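The Black Counter

By the time Mahlet Negussie got the spare keys to the house in Burkbridge, her aunt had been gone since November, and the bathroom was the only room that anybody in the family had offered to leave for last. Mahlet, being Mahlet, started there. She had a soft spot for that counter, you see, a glossy black slab with the faintest veins in it, and the white sink sitting up on top like a serving dish somebody had forgotten to clear away after supper.

Tarık Yurt from next door came over with a bag of rolls and the intention of staying twenty minutes, and of course he stayed until dark. They talked the whole time, about the bus to Gudeta and the price of paint and whether a person could be fond of a faucet (Mahlet thought so, if it was tall and had a nice curve to it). The small things took the longest, as small things will. There was a fluffy, yellowish tuft that might have come off a duster or an old collar, and a little orange-tan something no bigger than a thumb, and each of them had to be talked over before it could go anywhere.

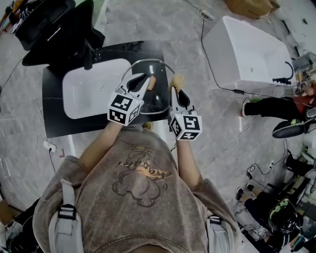 What Went in the Box

"Keep or toss?" Tarık asked, for what felt like the hundredth time.

"Keep," said Mahlet, and then, after a good long think, "No. Well, keep the fluffy one."

She remembered her aunt dusting on Saturday mornings with the radio turned up far too loud, singing the wrong words and not minding a bit who heard. Maybe the tuft had been part of all that and maybe it hadn't, but it was soft, and she was tired, and there was still room in the box. Tarık tucked it in beside the hand towels and wrote BATHROOM on the lid in his big, slanting letters. Then he put the kettle on, and they ate the last 2 rolls standing up in the kitchen, with their coats already on.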